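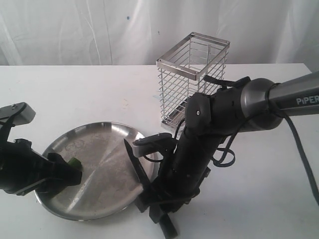 **benchtop_lou** · Jan 31, 2020

Anybody else make it to the Hunia open day? I drove 40 minutes for it and stayed till they were stacking chairs. The big stuff was up front as usual, but I spent most of my time at the two-arm table in back, the vegetable one. Ecaterina Zamfir was running it and she'd answer anything you threw at her (I threw a lot!).

**mattie_k**

I was there! Got in with the second group of 24 and ended up behind a very tall guy. What were they doing with the pepper?

**benchtop_lou**

Both arms work over the same plate, so it's all about not crashing into each other. Got this one from the side:

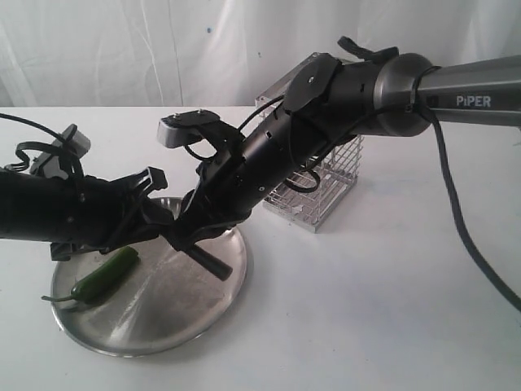

*Both grippers over the plate, pepper underneath*

**gripe_n_grip**

Gonna be the grump. A shiny steel plate under bright light, on a white table? Fine for a demo, but show me a cluttered kitchen counter. The Clavero demo in July at least had a real sink.

**benchtop_lou**

@gripe_n_grip I'd argue the shiny plate is the harder choice, you get reflections of the fingers all over it. Look at the dark streaks here.

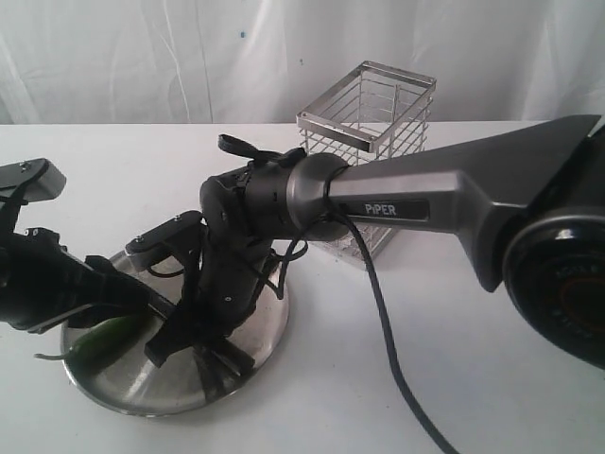 *PiPER arm and the chili, wire basket in back*

**gripe_n_grip**

OK, the reflections I'll give you. Still want the counter.

**mattie_k**

Does the basket do anything? I couldn't see past Tall Guy.

**benchtop_lou**

Forgot to ask, sorry. Corina Marinescu gave the talk afterward and she was mostly on cable routing. I liked it way more than I expected to, I've snagged so many wires on my own little arm.

**mattie_k**

Ugh, I skipped the talk for the coffee line. If anyone took notes on the cable part, please post them!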